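Part 4: Setting up your outdoor easel and getting your first layer down

I'm assuming you've got through Part 3 and your Ristach pochade box has its hinges on the right way round. If the lid still flops, go back and tighten the two brass screws before you carry it anywhere. I didn't, my first time out, and I spent the ferry ride home picking cadmium yellow out of my sleeve.

What you need in the bag

The box, the tripod, two primed panels, five or six brushes, a palette knife, rags, a sealed jar for your thinner and a hat with a proper brim. I also take a bulldog clip for every panel (wind!). Leave the big tubes at home. I squeeze out my colours the night before and pop the palette in the freezer in a lidded tray, a trick I got from Manju Pant at the Tistholm summer school, and it's saved me a fair bit of paint.

4.1 Choosing your spot

1. Get there early and walk about before you unpack. I give myself 20 minutes of wandering and I still sometimes choose badly.

2. Look for water or a pale wall if you can. Both throw light back up into the shadows, and you'll see the blues and violets much more easily than you would in a paddock at noon.

3. Stand so the sun is off your panel. If it's shining straight on the surface you'll mix everything too dark, then get it home and wonder who turned out the lights.

Note: If you're painting from a wharf or a jetty, ask first. Danica Kopecký and I were moved along from a perfectly lovely one at Wongsuwan with our underpainting half done.

4.2 Putting up the tripod

4. Open the legs fully and set the single leg pointing away from you, so your feet have somewhere to go.

5. Screw the box down onto the mounting plate until it's snug, then give it a quarter turn more. Don't force it past that. The thread is soft and it will strip.

6. Hang your bag from the centre hook. Mine weighs plenty with lunch in it. In a stiff breeze I add a bottle of water as well.

Caution: The Ristach plate is rated for panels up to 500 mm on the long side. I've tried bigger. The whole thing turned into a sail and went over on its face, with me attached.
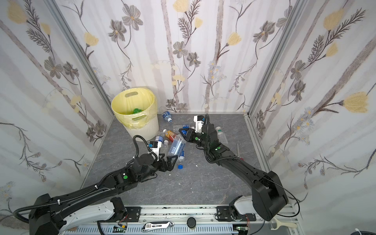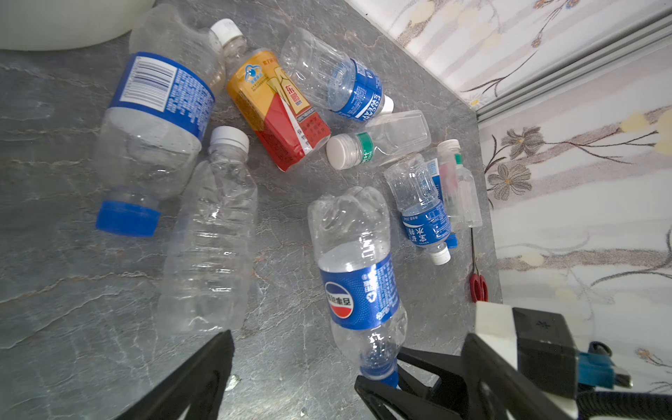

4.3 Laying out the palette

7. Put white nearest your thumb and plenty of it, at least twice what you think you'll use.

8. Run the warm colours along the top and the cool ones down the side. Keep to the same order every time and your hand will learn where things are. Mine goes lemon, ochre, vermilion, crimson, then viridian, cobalt and ultramarine.

9. Leave black off for now. Mingxuan Song loves his black and gets gorgeous greys with it, and I'm not going to argue with him, but for the first few outings try mixing your darks from ultramarine and crimson with a touch of viridian.

4.4 The first layer

10. Squint until the detail goes and you're left with a handful of big shapes. Draw those in with thinned cobalt and a flat brush. No faces, no rigging, no leaves.

11. Start with the shadow shapes and put them in thinly. If you can see the weave or the grain through the paint, lovely, leave it.

12. Now the light shapes, thicker this time. Put the stroke down and let it be! I still fiddle, and every time I fiddle I get mud.

13. For water, load the brush and pull it sideways in short broken dabs. Let bits of the layer underneath show between them. Change the angle a little as you come towards the bottom of the panel, where the ripples look bigger.

14. Stop at two hours. The shadows will have swung right round by then and you'll be painting a different picture on top of the first one. Swap to your second panel if you're still keen.

Caution: Keep the lid on your thinner between dips, and take used rags home laid out flat in a metal tin. Scrunched-up oily rags can heat up by themselves and catch fire.

4.5 Packing up wet panels

15. Slide each panel into the Boltska carrier with the paint facing in and turn both wing nuts until the panel stops rattling.

16. Wipe your brushes well before you put them away. A proper wash can wait until you're home, as long as it's the same day.

17. Check the grass for dropped tube caps. Then check it again.

Thick passages can take weeks to firm up, so find the panels a shelf with a bit of air moving past it and keep the cat out. Varnishing is in Part 7, and there's a good long wait before you'll need it. Part 5 picks up with the second sitting and what to do when the weather won't match.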